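Where the wrist camera stops helping
By Chanida Chareonsuk
May
17 shares | 3 comments

Wichai Saithong has spent most of the past winter running the same two-armed robot through simulated rooms, changing one component at a time. The arms stay the same. The wrist cameras, the finger geometry and the controller get swapped, and the swaps are logged in a spreadsheet he describes as "wide".

The work is part of Aruvau, a small project that builds test environments for household manipulation. We spoke on a Monday, with the simulator open on his second monitor.

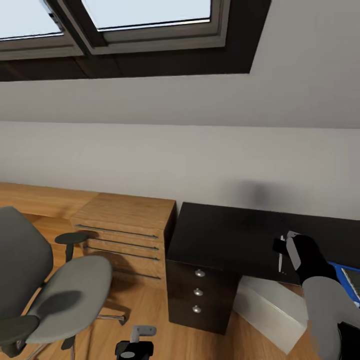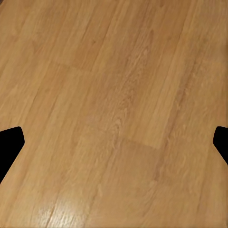
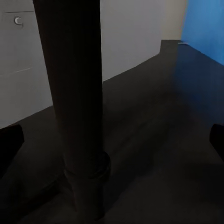
Rendered views from the Aruvau simulator. First: the attic room from the head camera. Second and third: wrist views, with the fingers open over bare wood and on either side of a dark cylinder.

The current round compares two wrist camera models and two controllers. The cameras are a simulated version of the Inero unit, which the group already has on the bench, and a narrower one with a horizontal field of view of 55 degrees. The controllers are the position controller that ships with the Heltunari arm and an impedance controller Saithong's group wrote on top of it. Every combination runs through the same set of 23 rooms.

"People expect the controller to be the interesting part," he says. "For the first half of a grasp it hardly matters. What matters is whether the policy has any idea where the hand is, and that comes from the cameras."

The head camera gives the layout of the room: which desk, which side, how much floor is in the way. It is also the view most likely to be blocked by the robot's own forearm. In the attic room the right arm reaches over the dark desk and its forearm takes up the lower right of the head view, so anything behind it has to be inferred from somewhere else. The obvious somewhere else is the wrist.

A wrist view comes with its own difficulty. It moves with the hand, and for long stretches of an episode it carries very little. Saithong points to the view of the planks. "You've got two fingertips and some wood grain. There's an end joint in the boards, there's a bit of glare. If you are a person you say, fine, that's wood, the hand is open, nothing's there. If you are a network trained on grasps, you may try to find an object in the grain."

He means this literally. In an early batch, one policy closed the gripper over empty surface often enough that the group added a label for it. The closures clustered on heavily figured wood and on patches of glare. Lowering the gloss in the renderer reduced them, and he did not want to keep that change.

"Real floors are shiny. If I make the floor dull I get a nicer number and a worse test. We put the gloss back and trained with more variation in the texture."

I asked whether the narrow camera was meant to fix that. It was, partly. A narrower view puts more pixels on the area between the fingers, which helps with small items. It also loses the fingers themselves sooner as the lens is moved forward on the mount, and the policies turn out to depend on seeing them. With both fingertips in view the network has a fixed reference at the left and right of the image. With one fingertip gone, alignment errors grow on the side that went missing.

"We had one mount position where the right finger was just outside the view. On paper it was the best position, because it had the clearest line to the object. It was the worst performer on anything round. We moved the camera back a few millimetres, got a sliver of finger at the edge, and the problem mostly went away. A sliver is enough. It doesn't have to be symmetrical either."

The round objects are a category of their own in the spreadsheet. A tall dark cylinder on a dark tabletop is among the cases he would show first to anybody who thinks the camera question is settled. The body of the cylinder fades into shadow toward its base, and the fingers flanking it are black as well. The collar around it has a thin grey highlight on one side, and that is close to the only crisp feature near the grasp.

"Contrast is the whole issue there. The walls behind are bright, so the exposure model doesn't lift the foreground as much as you'd like. The hand is very close. A depth channel would help, and we'll add one, but we wanted to know how far colour gets you."

How far does it get you? He is careful with the answer. The full set is 831 trials per combination, and only the Inero runs are complete with both controllers. The narrow camera has finished with the position controller and is still running with the other. He declines to give success rates until the last batch is in. He will say that the ordering of the two cameras changes with the type of object, and that he no longer expects a single winner.

On the controllers he is more forthcoming. The position controller follows the commanded path closely and behaves predictably in free space. Its weakness is contact that occurs slightly earlier than planned. When one finger touches a standing object first, the controller keeps driving toward its target and pushes the object over or along the table. The impedance controller yields a little and lets the hand centre itself. The cost is that the fingers arrive less precisely, and for thin items near a desk edge that is the difference between a grasp and a miss.

"You can tune the stiffness until it behaves like the other one," Saithong says. "Then you have two position controllers and you've wasted a week. I have done that."

The present setting is a compromise: stiff during the approach, softer over the last stretch before closing. The switch is triggered by distance to the estimated object position, so a poor estimate from the wrist camera makes the controller soften at the wrong moment. He considers this the main reason camera and controller have to be tested together. Earlier rounds tested them separately and produced two recommendations that did badly in combination.

The fingers are the third variable, and the one he has frozen for now. The gripper model is based on a Kołodziej parallel design with plain fingers and flat black surfaces. A padded version exists and will be tried in the next round. Asked if the colour was a deliberate choice, he says it was the default material and that he has come to regard it as a reasonable stress case.

"Black fingers on pale wood are easy. You can segment them with almost nothing. Black fingers on a charcoal table are hard. We could paint them orange and get a good result, and then somebody with a black gripper would read our result and be annoyed."

He does intend to run an orange set, as a reference. It will be reported separately.

The rooms themselves attract questions he did not anticipate. Visitors want to know why there are skylights. His answer is that overhead windows give a lighting condition the flat-ceilinged rooms do not, with bright glass high in the head view and even light on the walls. The exposure model has to cope with both. Furniture finish varies for the same purpose. In the attic a light oak desk and a very dark one stand along the same wall, so a single episode can be made to cross from one to the other.

"Most of the failures happen at a change," he says. "Light desk to dark desk, floor to tabletop. If the hand stays over one surface the policy settles. When the background switches it hesitates, and you can see it in the joint velocities before you see it in the video."

That observation led to the one change in method he would recommend to other groups regardless of hardware. Episodes are now started from poses where a hand is low and facing the floor, as well as from a tidy home position above the desk. It makes the early part of a run look unproductive. It also exposed a fault in the image normalization which had gone unnoticed for two rounds, because every previous episode had begun over a tabletop.

We talked briefly about the gap between simulation and the bench. Saithong has one physical arm and does not claim more for the simulator than it can support. Contact friction is modelled simply. Motion blur is approximate. Cable drag on the wrist camera, a constant nuisance on the real arm, is absent altogether. He uses the simulated rounds to discard options and the bench to choose among what is left.

"I'd never tell someone to buy a camera off the back of this. I would tell them which mount positions to skip."

The remaining batch should finish in May, after which the padded fingers go in and the cycle restarts with the same rooms. The mount drawings for the wrist cameras will be released with the results, including the position that lost the right finger. He has been asked to leave that one out and has said no.

Questions about the test set can be sent to the Aruvau project desk.

© Aruvau | Contact | Back to top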